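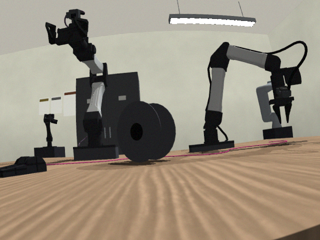
Can a small district office keep up with its phones the week of a big immigration vote using just one Fonora?

One Fonora 3012 holds up to 28 callers at once and logs every one of them, so most state house and city council offices get by fine on a single unit.

Fonora 3012 Constituent Call Logger
Sold and supported by Ibarra Office Supply
Page updated 2021-12-08

I spent years answering phones for a state senator before I started selling things to people who answer phones, so forgive me if I get a little worked up about this one. I love this box. If you have ever sat in a district office with a legal pad, drawing tally marks under "for" and "against" while the next line is already ringing, you know exactly the job it does.

The Fonora 3012 sits between your phone line and the phones on your desks. When somebody calls, it picks up with your greeting (you record it, in as many languages as you like), asks whether they want to leave an opinion or talk to a staffer, and puts them where they need to go. Opinion callers pick the issue, say where they stand and leave a message if they want to. Everybody else rings through to a real person. At the end of the day you get one sheet with the totals, sorted by issue and by ZIP code, and you can hand that straight to the member.

What I like about it

The tags, first of all. You get 17 issue tags and you can rename any of them from the front panel while the phones are going. I had a customer call me from the Brunstead office on the afternoon a sheriff's contract came up for a vote, and we set up a new tag together in less time than it took me to find my glasses. Callers heard the new choice right away.

Then there's the casework button. Opinion calls are one thing, but the calls that really matter are the ones where someone's work permit is stuck, or a family member has been moved to another facility and they can't find out which one. Those calls should never land in the opinion pile. Press the yellow key during a call and the box marks it as casework, keeps it out of the totals and prints a slip with the callback number. It sounds like a small thing! Ask anybody who has had to dig one of those calls out of a full voicemail box.

I also like that it stays in your office. Nothing goes up to anybody's cloud. The recordings live on two matching drives inside the case, and you decide how long to keep them. Your state's public records rules may have something to say about that too, so do check with your clerk or your counsel before you pick a setting. I can tell you which menu it's in but I can't tell you what the law wants.
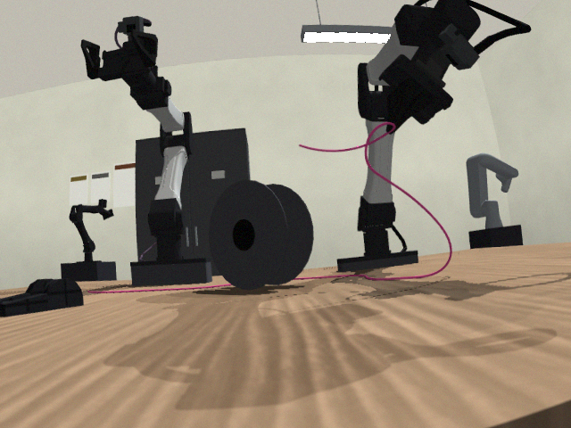
Robot arm and filament spool on a light wooden tabletop.

What comes in the box

Fonora 3012 base unit
2 line cords
Power supply and cord
Slip printer with a starter roll of paper
Key overlay sheets, blank and preprinted
Printed manual in English and Spanish

You'll need your own desk phones. Almost any ordinary office phone works, and if yours came with the building and has a sticker on it from the last tenant, send me the model name and I'll look it up. Headsets plug into the phone as usual, the Fonora doesn't care about those.

Setting it up

Plug the wall line into the port marked IN, run your desk phones off the ports marked OUT, turn it on, and wait for the light to go steady. Record your greeting next. Write it down before you record it, please, and keep it short – people calling about a bill they're angry about will not sit through your office hours and your fax number. Name your tags, call yourself from a cell phone to try it out, and you're in business.

If your office shares a phone system with the capitol or the county building, talk to whoever runs that system before you order. Some of them allow a box like this on the line and some of them don't. I'd much rather lose the sale than have it come back to me in a week with the box all taped up.

Repeat callers and organized campaigns

I get asked about this more than anything. When a national group puts your number in an email, you may hear the same script all day, some of it from people who live three states away. The Fonora won't block those calls, and I don't think it should. What it does is sort them. Callers enter a ZIP code, and anything outside your district goes in its own column. Repeat calls from one number on one issue in one day are counted once in the totals, with the extras noted at the bottom. So the member sees what the district is saying and can still see that there's a campaign on.

Could somebody type in a ZIP code that isn't theirs? Sure they could. They could do that to a staffer with a legal pad too.

What it won't do

It doesn't write replies. It doesn't take email or web forms, and it doesn't hook into the big letter-tracking programs by itself, although it will save a plain spreadsheet file to a thumb drive and most of those programs can read one. It isn't meant for campaign phone banks either – it only takes incoming calls. If you're looking to dial out, the Tendale line is the one you want, and I carry a few of those as well. Keep the official office and the campaign on separate equipment, whichever you buy.

One more gripe, in fairness. The volume on the slip printer can't be turned down. It chirps every time a slip comes out, and on a busy day you will hear it in your sleep. I put mine on a folded dish towel.

Ordering and returns

Tell me how many desks you have and what kind of line comes into the office, and I'll write up a quote you can pass to your purchasing people. Government purchase orders are welcome, and I know how slowly they move, so I hold the quoted price until yours clears. Units ship from Brunstead. Paper rolls and overlay sheets can be added to any order.

Returns are fine if the unit is in clean shape and you've wiped the recordings first (Menu, Storage, Erase All, then press the key twice). I check each one when it comes in, but I would really prefer not to have your constituents' voices in my shop at all.

There's a new tag set coming in May for offices that handle a lot of visa and asylum casework. Owners of the 3012 can load it from a thumb drive, no charge. Send me a note through the contact form if you'd like it and I'll put you on the list.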